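首页 > 生活 > 访谈
搜索 请输入关键词 热门
阅读时间:4分钟

水果摆在床上

和Fotini Psarras约的是聊收纳,结果我们大半个下午都在聊水果。她住的房间不大,厨房又是跟人合用的,买回来的东西常常直接拎进卧室,往条纹绗缝床罩上一放,就算到家了。“你别笑啊,”她一边给我倒茶一边说,“床是我家里最大的一张桌子!”

她的办法说起来很简单:找一个浅浅的托盘,铺上一条紫色毛巾,把这几天打算吃的橘子挑出来放进去,剩下的留在袋子里慢慢来。毛巾是在Jelholm买的,洗过好多回了,她说越洗越软,拿来垫水果正合适。“硬底子不行,橘子自己压自己,压久了底下那一面就软了,等你闻到味道,旁边的也跟着遭殃。”

她挑橘子也有一套讲究,先看皮,再看蒂,捏是不大捏的,怕捏坏了。大的小的混着买,因为她觉得小的更甜(这一点我们争了好一会儿,谁也没说服谁)。 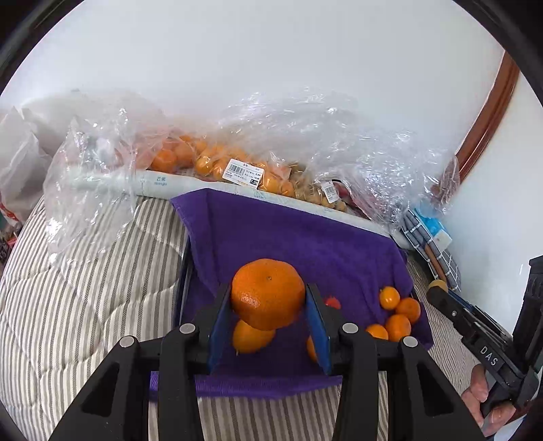 Polyxeni Liapis听到这里插了一句,说她家从来都是整袋搁在阳台上,吃到最后总要扔掉几个,要是早知道垫条毛巾就能省事,前年冬天那一大箱也不至于那么可惜。Fotini听了直摆手,说阳台也有阳台的好处,凉快,只是她没有阳台。

说到袋子,她的话就更多了。水果店的透明塑料袋她不急着扔,袋口敞开,让里面透透气,等吃完了再把袋子叠好,留着下次用。价签她也不撕,“看一眼就知道上回多少钱,下回心里有数。”从三月起她还在一个Birden的小本子上记这些,记了30页,哪家的橘子酸,哪家的皮厚,都写在上面。我翻了翻,字很小,有几页还沾了果汁。

我问她,毛巾会不会碍事。她想了想说,刚开始老是滑,后来学会把前面的边卷厚一点,像给托盘围了一道小枕头,果子滚过来也就停住了,后面那头就让它高高地折着,好看不好看的,她不太在意。小红果子和那些青褐色的小圆果,她也爱往橘子堆里放几个,颜色热闹,看着心情好。
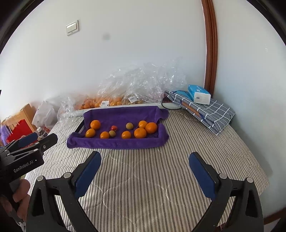 毛巾多久换一次?

四天换一次,碰上有果子破了皮就当天换,洗完一定要晾透了再铺回去。

这条规矩是她跟母亲学的,母亲从前用的是旧枕巾,铺在一个搪瓷盘里,过年时摆在客人够得着的地方。“那时候我够不着,就扯枕巾的角,”她说着笑起来,“有一回整盘都扯到地上去了,我妈气得一下午没理我,晚上又剥了一个塞给我。”

临走时她往我包里塞了四个橘子,还嘱咐我回家先拿出来,别闷在包里过夜。我到家已经八点多,照她说的找了条毛巾垫上,颜色没有她的好看。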